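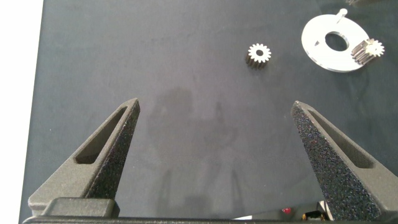
*Work surface, dark grey, with the white strip at the left side.*

**Progress report to the Wondbridge small grants fund**
**Project: Work surfaces for the sorting and mending room, Erncombe**
**Period: up to the end of March**
**Prepared by: Oriana Henríquez**

## Summary

The room is in use and the main part of the work is finished. We have changed the old shiny table tops for a dark matte surface, moved the tables away from the window, and put the storage in a better order. One part is late, the lighting over the far wall, and I explain this in section 4. We are asking for a small change in how the remaining money is used. We do not ask for more money.

## 1. The work surface

In the application I wrote that our biggest difficulty was the table tops. They were white and glossy. In the afternoon the light from the window came back into the eyes, and pale thread, small buttons and pins were very hard to see on them. Several people told me they had stopped coming to the afternoon session for this reason.

The new surface is dark charcoal grey with a fine matte texture, a little like felt. I asked the users to try two samples before we ordered. The first sample was a lighter grey and it was pleasant to look at, but white cotton disappeared on it almost as badly as before. The darker one was chosen by nearly everybody. One lady preferred the old tables and she still tells me so, and we have kept one of them for her near the door.

I had a worry that a surface with texture would collect a lot of fluff. It does collect some. We clean it with a soft brush at the end of each session and with a damp cloth once a week. Chalk marks are easy to see on the dark colour, and they take more patience to remove than I expected. Please do not recommend this surface to a group that uses much tailor's chalk without telling them this.

The material was supplied by Fikel. The delivery arrived on the agreed morning, but one piece was cut too short for its table. They replaced it without a charge. I have used the short piece to cover the cutting shelf, with their permission.

## 2. Arrangement of the room

At the start of the grant all the tables stood in one long row under the window. Now they stand in 3 groups: sorting, mending and finishing. A garment comes in at the sorting table, gets its paper label, waits in the shelves, and then goes to a mender. It sounds simple when I write it, but we needed several weeks to agree where the waiting shelves should be. In the first plan they were behind the sorting table and people had to walk around each other with full arms.

The shelves were built by Carrasco, a small joinery in the next street. They are good and strong. The lowest shelf is too low for some of our older users, so we keep on it only things which are rarely needed, such as spare curtain lining and the box of zips waiting to be measured.

## 3. Use of the room

In this period we had 67 garments brought for mending. I know that this is a small number beside the 200 I gave in the application as the target for the full year. The room was closed while the surfaces were fitted, and we did not advertise again until the shelves were ready. In March alone the number of garments was higher than in the two months before it together, and I think the target is still possible. I will give you a more certain opinion in the next report.

The most common repairs were:

- trouser hems
- school jumpers with holes at the elbow
- broken zips on coats
- loose pockets and linings

We had to refuse a few leather items. We do not have the needles or the knowledge for leather, and I have now put this on the notice at the entrance.

## 4. What is late

The lamps for the far wall are not fitted. The electrician who gave us the price in the autumn has moved away, and the second price was higher than the budget line allows. At present we use the two standing lamps from the office. They give enough light for sorting, but not for hand sewing in the evening, so the evening sewing is done at the other side of the room.

## 5. Request to change the budget

The surface cost less than planned. A sum of £200 remains in that line. I would like to ask for your agreement to move it to the lighting line, which would then cover the second price in full. All other lines stay as they were approved. The invoices from Fikel and Carrasco are with the finance sheet which I sent separately.

If you agree, I can order the work as soon as I have your answer in writing. An email is enough for our records.

## 6. Next period

- Fit the lamps, if the change is approved.
- Start the beginners' hand sewing group again. Four places are already taken.
- Put edging on the corners of the finishing table, where sleeves catch.
- Make a short care sheet for the new surface and keep it in the drawer with the brushes.

I would be glad to show the room to someone from the fund. The late morning is the best time for a visit, when both the sorters and the menders are present.

Oriana Henríquez
Erncombe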